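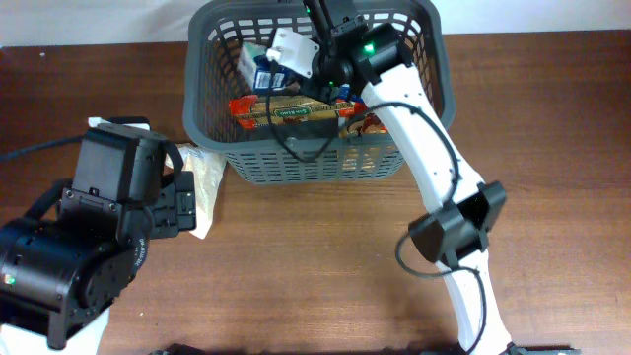 Skotthorpe Community Pantry
Minutes of the regular meeting, 24th May

The chair opened the meeting at 6:30 p.m. in the back room at the Mava building. A quorum was present. The March minutes were approved with one correction: the freezer repair was paid for out of the equipment fund, not the general fund.

1. Money

The general fund stands at $3,835. The equipment fund is at $432 after the repair. The spring letter brought in $1,175, less than last year, though two pledges are still outstanding. The secretary will send a reminder to both.

The electric bill went up again. It was asked whether the second refrigerator could be switched off over the summer. The pantry manager said no, the dairy delivery needs both. Left as is.

2. Households served

We gave out 831 bags between the March meeting and the end of April. Most of the growth is on the evening shift. The line was past the side door twice and the neighbors at the print shop have asked that we keep their entrance clear. Agreed to put a rope along the wall and move the sign-in table indoors.

A member asked if we should limit visits to two a month. There was a long discussion. Several people felt it would turn away the families who need us most, and others pointed out that the shelves were close to bare by the end of both months. No vote was taken. It will come back in the fall with the summer numbers.

3. Deliveries

Drosuven has changed its drop-off from morning to early afternoon, starting next month. This leaves a gap of two hours when no one is scheduled to receive. Two members offered to split it through June. After that we need someone regular.

The last Drosuven pallet had a lot of cereal and almost no canned protein. The pantry manager has written to them and has had no answer yet. If there is none by the middle of the month, we will buy tuna and beans ourselves, up to $200. Moved, seconded, carried.

4. School break snacks

The program will run again for eight weeks. Pickup is at the Cheon Street library, same table by the elevator. Packs stay at five items per child, and everything has to be shelf-stable and individually wrapped. No peanuts this year — the library has asked for this in writing and we agreed to it.

Packing will be on the evening before each pickup. The sign-up sheet was passed around and the first three weeks are full. Weeks four and six are still empty.

5. Building

The Mava lease is up at the end of the year. The landlord has mentioned a new rate but has not put it on paper. The chair will ask for it by letter.

The drain in the mop closet is slow again. The side door sticks and will be planed down when someone has a free hour. The key for the padlock on the shed is missing — please check your coat pockets.

6. Other business

The food handling class is open to anyone who works with the cold items. The pantry will cover the fee. Tell the secretary if you want a place.

A request to play the radio during the evening shift was approved, at low volume.

Adjourned at 7:55 p.m. The next meeting will be in the same room, and the lease letter goes first on the agenda.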